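Gopinath Amin Signs for Second Season as Captain of Stomley Cricket Club

Opening batsman says he wants longer innings and a first league title for the club

Stomley Cricket Club is pleased to announce that Gopinath Amin will stay with the club for one more season and will continue as captain of the first team. The left-handed opener agreed to the new contract this week, after talks with the club that lasted most of the winter.

Amin finished last season with 741 runs, the highest total of any Stomley player in the league. His best score was 119 against Casado, an innings in which he batted through almost the whole day. He reached 50 on several other occasions, but he told the club that he is not satisfied with how many of these innings ended.

"I am getting a start and then I am giving it away," said Amin. "When you have 58 on the board and the ball is old, you should be thinking of a hundred. I have worked on this with our coaches and I feel my head is more calm now."
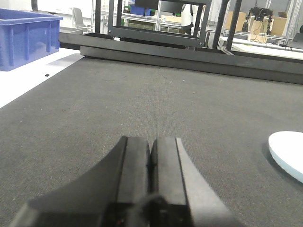 The captain has trained indoors since the end of the last season. Most of his work was against spin bowling, which took his wicket too often on the dry pitches of late summer. He has also changed his stance a little — his feet are now closer together — and he believes this helps him to play the ball later.

Stomley ended last season in fourth place. The team was near the top of the table until the final month, when two heavy defeats to Clitum and one match lost to rain put an end to its hopes. The club has kept nearly all of the players from that team. Two young bowlers from the second team will train with the senior group from the first day of camp, and one of them is expected to share the new ball in the opening match. 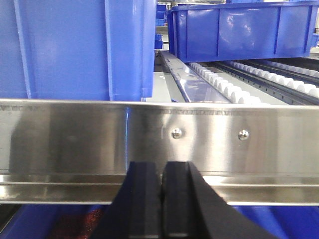
STOMLEY, April — The club also confirms its plans for the weeks before the league begins. The first team will play 2 practice matches, one at home against Preka and one away at Casado. Both matches will start at 10:30 a.m. and entry is free for supporters at the home match. Amin is expected to open the batting in both.

The coaching staff has asked him to bat at the top of the order in all formats this year. Last season he moved down to number four in some of the shorter matches, and his scoring was slower there. Amin said that he is happy to bat where the team needs him, but he did not hide that opening is the job he likes best.

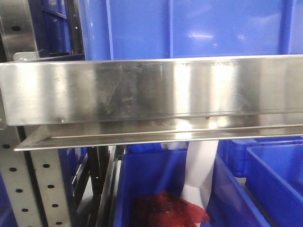 Stainless steel beam with an angled lip along its lower side.

"The new ball comes on to the bat and the field is up," he said. "I did this since I was a boy. I want to do it for Stomley for as long as I make runs."

Season tickets are on sale at the club office. Members who had a ticket last year can keep the same seat if they renew before the first practice match. The full list of league matches will be published when the league has confirmed the grounds.

Media requests for interviews with the captain should be sent to the Stomley Cricket Club press office.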